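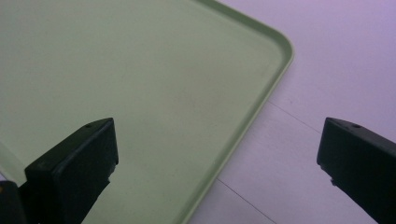
What caused the jaw opening readings to freeze during the tray recordings?

The cable from the opening sensor had worked loose at its connector, and the recorder repeated the last good value without raising an error.

Notebook entry, September. Pirkport lab, bench group. Entered by Edileuza Aguiar.

The fault came to light in the afternoon, at 2:40, when the arm known here as Wanda was running the tray pick routine trained on last month's set. On three approaches in a row the arm reached the tray with its jaws already closed and pressed down on the tray floor. The force limit stopped it each time. There was no injury. The arm was put in hold and the key removed, in line with the standing procedure, before anyone reached into the work area.

The first assumption was a fault in the arm. The jaw drive was cycled by hand from the control panel and opened and closed fully on every command. The controller log showed that the close command had come from the policy, and that the drive had carried it out correctly. Attention therefore turned to the recordings.

All recordings in the set were made with the hand-held gripper. The opening value is stored in counts, where 3000 is fully open and 1000 is the usual reading with the jaws closed on a block. In the first bad recording we opened, the value sat at 1000 from start to finish, while the video from the same recording showed the fingers wide apart for most of it. The set holds 631 recordings. A script that looks for a flat opening value over a full recording flagged 139 of them. Quintana reviewed the flagged files against the video and agreed with the script in every case.

The loose connector was found by moving the cable by hand while watching the live value. With the cable pulled slightly toward the wrist, the value froze. With the cable released, it sometimes came back and sometimes did not. The connector is a Nusum part with a small latch, and the latch had not been pushed home after the last finger change. The finger change is entered in the tool log, but the log has no line for checking the connector afterward, and none was recorded. 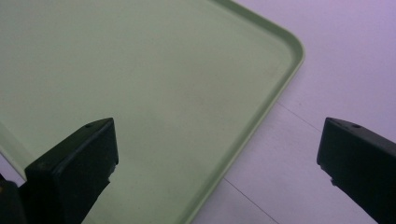
The cable was reseated and tied down at two points, and the gripper was taken back over the empty green tray for a check with the jaws wide. One finger was held over the tray and the other outside the rim, the same starting position used for the edge approaches in the original set. The live value was watched through slow opening and closing, then with the wrist turned both ways. It followed the fingers throughout. This does not prove that the connector is sound over a long session, and a longer trial is listed below.

The fingers were looked over at the same time. There are small chips along the lower edges. These are treated as wear and are not considered part of this fault, but they should be compared with the spare pair before the next long session.

The more serious matter is the recorder. A lost sensor should stop a recording. Ours filled the gap with the last value and marked the file as complete, so the daily check, which looks only at file length and picture count, passed every one of them. A policy trained on such files can command the arm into contact with a surface, and the force limit was the only protection left - it should not be the only one.

Actions:

The flagged recordings are withdrawn from the training set. They are to be kept in a separate folder and not deleted.

The current tray policy is not to be run on Wanda until it has been retrained on the remaining files.

Quintana will change the recorder so that a missing sensor message ends the recording and sounds the tone.

The connector check is added to the finger change sheet, with a space for initials.

A full-length trial with the tied cable is to be made before any new tray recordings are accepted. Result to be entered on the next page.

Open point: the flat-value script would miss a recording in which the value froze partway through. Quintana has a version that compares the value with finger distance in the video, but it has been tried on only a few files and gives false alarms when the fingers pass over dark objects. Until it is ready, the remaining files are to be looked at by eye, starting with those made just before the first flagged one.

E. Aguiar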